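The bowl was meant to be a goodbye present, and I'd been putting it off since August.

I found it at Vrettos, the little homewares place near the Limholm ferry, on the bottom shelf behind some truly awful vases. Cream, speckled, a bit like an egg. I knew straight away it was Dirceu's bowl. Dirceu Arruda had lived across the hall from me for 7 years and in all that time I'd never seen him eat soup from anything but a saucepan — he said bowls were for people with dishwashers.

So I bought it, carried it home on the number 38 tram with my arms wrapped around it, and then didn't give it to him. It would've meant admitting he was moving to Jenduron, and I was doing a pretty good job of ignoring that. I ignored the boxes in the hall. I ignored the fellow who came to measure his couch.

Then he knocked and asked if he could leave a few things at my place while his was being painted. Of course I said yes! I cleared the long table by the wall, shoved the lamp to the back where the kettle lives, and laid the big grey mat down so nothing would scratch the wood. The white bag with the red on it went at the right-hand end, stuffed full, and I told myself I'd wrap the bowl that same afternoon.

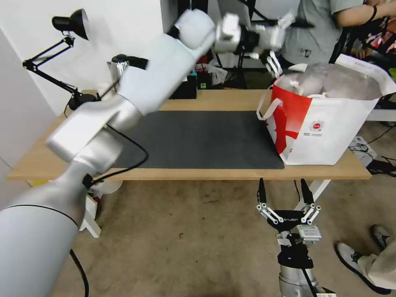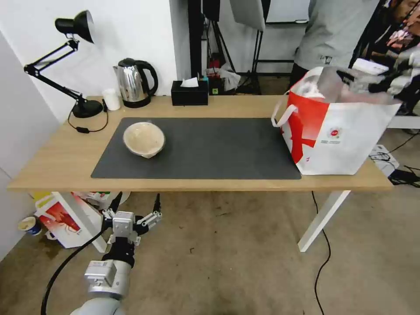
The table that afternoon, with the bowl out on the mat in the second one.

I'd forgotten what colour it was, to be truthful. I'd been remembering it as whiter. I turned it over a couple of times, looking for the price sticker, and that was when Dirceu came back in for his phone charger.

"Nice bowl," he said.

"It's yours."

He picked it up and held it to his ear, the way kids do with shells, and I started laughing and then I wasn't exactly laughing any more. He put the kettle on without asking. He knew where my mugs were, and which one had the chip.

"There's a ferry back every 3 hours," he said. "I looked it up."

"Who's going to sit on a ferry for soup?"

"You haven't had my soup out of a bowl," he said, and went looking in my cupboard for the newspaper so he could wrap it himself.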